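**FOR RELEASE IN APRIL**

# Two neighbors, one shared workshop, and an arm that puts fruit away: Drilia plans are free to download

Hi, I'm Danish Ghumman, and I've been told a press release should be written as if somebody else wrote it. I tried that for one evening and it sounded like a bank. So it's me, writing from the long bench at Bostia, the shared workshop on Pacheco Street where Rutilio Becerra and I have spent most of our free hours since last fall.

The news first, for anyone on a deadline. We're releasing the full plans for Drilia, a small desktop robot arm you can print and put together at home. Part files, wiring notes, the parts list and the software (we call the software Isten) all go up together this month, free for anyone to use, change or sell. If you make a better elbow than ours, please send it over, we'd love to have it!

Drilia started because Rutilio wanted a third hand for soldering. He's a retired elevator mechanic and he has opinions about anything that goes up and down under its own power. I teach middle school math and had a printer I mostly used for cookie cutters. Our first arm could lift its own weight and not a whole lot more, and it shook so badly that Rutilio wrapped the base in a bike tube. The second one is the design we're putting out. It has a stiffer shoulder, fingers you can swap with one screwdriver, and a cable path that doesn't snag every time the wrist turns (it used to snag every single time, I have the broken connectors in a jar).

The whole thing comes to 17 printed parts. Ours cost us 800 dollars in the end, but a good chunk of that was mistakes, and I burned through two power supplies before Rutilio took that job away from me. If you already have a printer and a decent set of hex keys you should come in well under what we paid. Print the shoulder solid. I know it takes forever, print it solid anyway.

What does it do? Right now it picks things up and puts them in a bowl. That sounds small until you've tried to teach it! You guide the arm through the job by hand, over and over, and Isten saves every run and learns from the pile. We're at 1630 saved runs, all done at the bench, usually with the radio on. We settled on play fruit as our practice set because the shapes are so different from each other. Something long and bent like a banana asks for a completely different grip from something round, and a strawberry is a pain for any gripper with wide fingers. I moved things to new spots between runs so the arm couldn't just memorize the table.

The fingers took longer than everything else put together. We went through flat ones, hooked ones, a pair with rubber bands on them that smelled awful when the motor got warm. The pair in the release is plain and a little ugly, and they print without supports. Rutilio would like it noted that he drew those on the back of a hardware store receipt and that I spent three weeks on a fancier version we threw out.

"I fixed elevators for my whole working life and I never got to start one from nothing," Rutilio said when I asked him for a quote. "This one I can carry home under my arm." He then asked me to mention that the bike tube is optional now.

A few things Drilia won't do, so I don't get letters. It won't lift a full coffee mug. It isn't fast. It has no idea when your hand is in the way, so keep the power switch where you can reach it and don't let little kids run it alone. It will also need its joints set again after you move it across town, which I learned in front of my whole sixth grade class.

We're opening the bench at Bostia for build evenings all through April, starting at 7 p.m. Bring your printed parts if you have them, or come with nothing and use the shop printers for the cost of the plastic. Beginners are very welcome, half the people who've wandered over so far had never held a soldering iron. Reporters are welcome too, and you can drive the arm yourself if you want. Parking is in the back, and the side door sticks, so give it a shove.

For interviews, ask for either of us at the Bostia front desk and they'll come find us. I'm easier to reach after school lets out. Rutilio is there most mornings and will talk for as long as you let him, so bring a charged phone if you're recording. We can share short clips of the arm at work, the part files ahead of release, and the old shaky version if you'd like to see how far it's come.
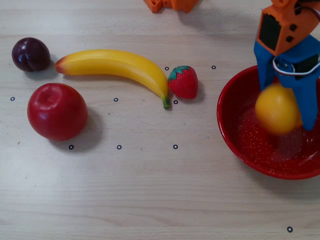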